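Tischplatte (Holz)

Hauslexikon Virel, Redaktion Wohnen und Küche
Stand: 10.02.2024

Als Tischplatte bezeichnet man das waagerechte, meist fest mit dem Gestell verbundene Bauteil eines Tisches. Im Haushalt dient sie als Arbeits-, Ess- und Ablagefläche. Hölzerne Platten werden massiv, furniert oder mit einem Dekor in Holzoptik angeboten. Der Artikel behandelt vor allem Platten in Nussbaumtönen und ihre tägliche Pflege.

Material und Aufbau

Massive Platten werden aus Lamellen verleimt. Laufen die Lamellen über die ganze Länge durch, spricht der Handel von durchgehenden Lamellen; bei Stücken, die auch in der Länge gestoßen sind, von keilgezinktem Leimholz. Furnierte Platten tragen ein dünnes Deckblatt aus Echtholz auf einem Träger, meist Span-, Faser- oder Tischlerplatte. Bei Dekorplatten ist die Maserung gedruckt. Am fertigen Möbel lassen sich die drei Bauarten oft nur an der Kante unterscheiden: Beim Massivholz setzt sich die Zeichnung der Oberseite im Stirnholz fort.

Nussbaum ist im Kern graubraun bis dunkelbraun, häufig mit dunkleren Adern. Amerikanischer Nussbaum fällt gleichmäßiger aus als europäischer und hellt unter Licht mit den Jahren auf. Unter einer Obstschale oder einem Tischläufer bleibt dann ein dunklerer Fleck zurück. Er gleicht sich nach dem Abräumen meist langsam wieder an.

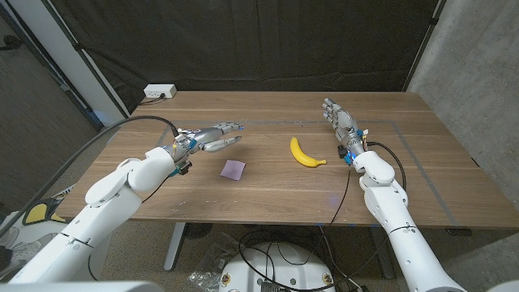 Für Esstische ist eine Länge von 200 cm bei einer Tiefe von 100 cm verbreitet. Größere Platten werden oft mit Gratleisten oder eingelassenen Metallprofilen gegen das Verziehen gesichert. Massivholz arbeitet quer zur Faser deutlich stärker als längs dazu, weshalb die Verschraubung im Gestell Langlöcher benötigt. Der Hersteller Edwood liefert seine Platten ab Werk mit solchen Langlöchern, beim Modell Drestar sitzen sie in einem Stahlprofil an der Unterseite.

Oberflächen

Geölte Platten sind offenporig. Sie nehmen Feuchtigkeit schneller auf, lassen sich aber stellenweise ausbessern. Gewachste Platten wirken etwas matter und vertragen Wärme schlecht. Lackierte Flächen sind am einfachsten sauber zu halten, müssen bei tiefen Schäden jedoch meist im Ganzen abgeschliffen werden. Hartwachsöl liegt in seinen Eigenschaften dazwischen und ist bei Küchentischen häufig.

Tägliches Abwischen

Für die Reinigung genügt in der Regel ein weiches, gut ausgewrungenes Tuch. Gebräuchlich sind:

Baumwolltuch: fusselarm nach einigen Wäschen, mäßig saugfähig.
Schwammtuch: aus Zellulose, meist mit Baumwollanteil, dünn und sehr saugfähig; wird beim Trocknen steif.
Mikrofasertuch: nimmt Fett gut auf, kann auf geölten Flächen bei häufigem Gebrauch die Schutzschicht schwächen.

Gewischt wird in Faserrichtung, danach mit einem trockenen Tuch nachgerieben. Zu einem Viereck gefaltete Tücher liegen besser in der Hand und bieten mehrere saubere Seiten. Ein feuchtes Tuch sollte nach dem Wischen nicht auf der Platte liegen bleiben. Kräftig gefärbte neue Tücher können in nassem Zustand Farbe abgeben und werden zuvor gewaschen. Scheuermilch, Topfreiniger und die raue Seite von Spülschwämmen sind für alle genannten Oberflächen ungeeignet.
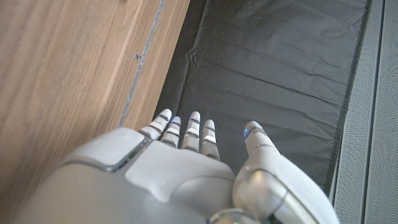

Obst auf der Tischplatte

Ganze, trockene Früchte mit unverletzter Schale schaden der Platte kaum. Probleme entstehen durch austretenden Saft. Die Säure von Zitrusfrüchten greift Öl- und Wachsschichten an, und gerbstoffhaltige Hölzer wie Eiche und Nussbaum verfärben sich, wenn Feuchtigkeit und Eisen zusammenkommen, etwa unter einer Drahtschale.

Bananen werden bei Raumtemperatur gelagert. Die Frucht bekommt auf harter Unterlage an den Auflagestellen leicht braune Druckstellen, weswegen manche Haushalte sie aufhängen. Überreife Bananen können an der Schale aufplatzen; der Saft enthält Gerbstoffe und hinterlässt auf Textilien und offenporigem Holz bräunliche Flecken. Frische Spuren werden mit lauwarmem Wasser und etwas Neutralseife aufgenommen.

Auffrischen geölter Platten

Geölte Tische werden je nach Beanspruchung ein- bis zweimal im Jahr nachgeölt, viele Betriebe nennen den November als günstigen Zeitpunkt vor der Heizperiode mit trockener Raumluft. Das Öl wird dünn aufgetragen und der Überstand nach der Einwirkzeit restlos abgenommen. Die Tischlerei Sandhu empfiehlt für ihre Nussbaumplatten 2 dünne Aufträge mit Zwischentrocknung. Ölgetränkte Lappen können sich selbst entzünden und werden ausgebreitet im Freien getrocknet oder in einem geschlossenen Metallbehälter mit Wasser aufbewahrt.

Siehe auch: Furnier, Gratleiste, Leimholz, Schwammtuch

Kontakt | Impressum | © Hauslexikon Virel, 3.000 Einträge zu Haus und Küche | Nach oben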